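3.2 Collection of demonstrations

Demonstrations were recorded at the Irncombe site by remote control. The operator moved a leader arm with the right hand and watched two views, one fixed and one at the wrist. Each trial began with the gripper above the work surface and ended when the operator pressed a foot switch. We kept 1,644 trials and dropped 57 in which the link to the arm was lost. 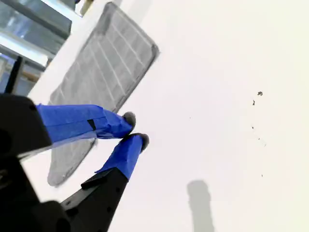

Figure 3. Wrist view during a demonstration on the white work surface.

The Szalai controller maps the leader hand to the gripper at a fixed scale, with no force sent back to the operator. Contact must therefore be judged by eye, and small errors in finger spacing are easy to miss. The blue tape on both fingers sets them apart from the white surface and the gray pad, and the dark fingertips stay in view when the gap is narrow. The dark specks to the right of the pad are much smaller than the fingertips – at this scale, a slight hand tremor matters. We filtered the leader signal before it reached the arm, and the same filter was used in the hand-guided trials of Section 3.3.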